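The Bin at the End of the Bench

By Soledad Park

Every November the home pages fill up with the same advice. Buy the drawer inserts. Buy the label maker. Sort everything you own into clear boxes, and your garage will stop bothering you.

I have read a lot of this and tried a fair amount of it, and I would like to put in a word of doubt.

The current favorite comes from Fedirlow, a storage company that sells a wall system with 244 separate compartments. The idea is that each kind of small thing gets its own little tray, and that you will put it back there because the tray is waiting for you. The brochure shows machine screws lined up by length. It doesn't show a bottle cap, a dead battery or the foot that came off a blender.

I lived with the Fedirlow wall for 15 weeks. For the first month it looked wonderful. Then came the leftovers, the bits that belong to no category anyone would bother to print on a label. They went on the windowsill, then in a coffee can, then in a second coffee can. By the end I had a lot of empty trays and two full cans.

Flivero takes another road. Its people want you to photograph what you own and keep a list on your phone, so that you always know which shelf holds the spare hose washers. A woman I met at one of their evening classes in Ralimcombe had entered 4,000 items. I asked how long it took her to find a washer. She said she had never needed one.

I don't want to be unfair. If you run a repair shop, or you sew for a living, fine sorting pays for itself and you already know that. Most of us fix a cabinet hinge twice a year. For us the cost is in the putting away, and the companies selling trays have little to say on that subject. I asked Fedirlow whether it had followed up with customers after the first year. I was told the reviews were very positive.

What I ended up with is older and uglier. There is one catch-all at the end of the bench, and on Tuesday nights I go through whatever has landed in it. Anything with an obvious home goes there. Anything that has survived 4 Tuesdays goes out, unless I can say aloud what it's for. The Nazarenko pamphlet, a stapled thing my hardware store used to keep by the register, calls this "the short stay," and I haven't seen it put better in any of the glossy books since. 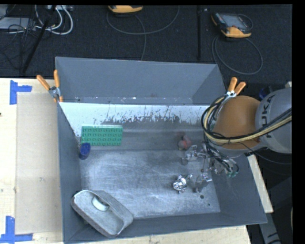
A catch-all only works if it's tough and has very little inside it to fuss over. Skip the wicker and the felt, and skip anything with a lid, which only gives you a place to stack more stuff. I'd go for metal, and two compartments are plenty. A floor as scratched and cloudy as the one in this gray bin doesn't trouble me at all, and neither do the chips along the divider. Look at what ends up in a place like that: a green building-block plate, a crumpled silver something, a small dark blue cylinder. I'd love to see the label for that tray. The sloping sides I could take or leave, though Fedirlow would probably charge extra for them.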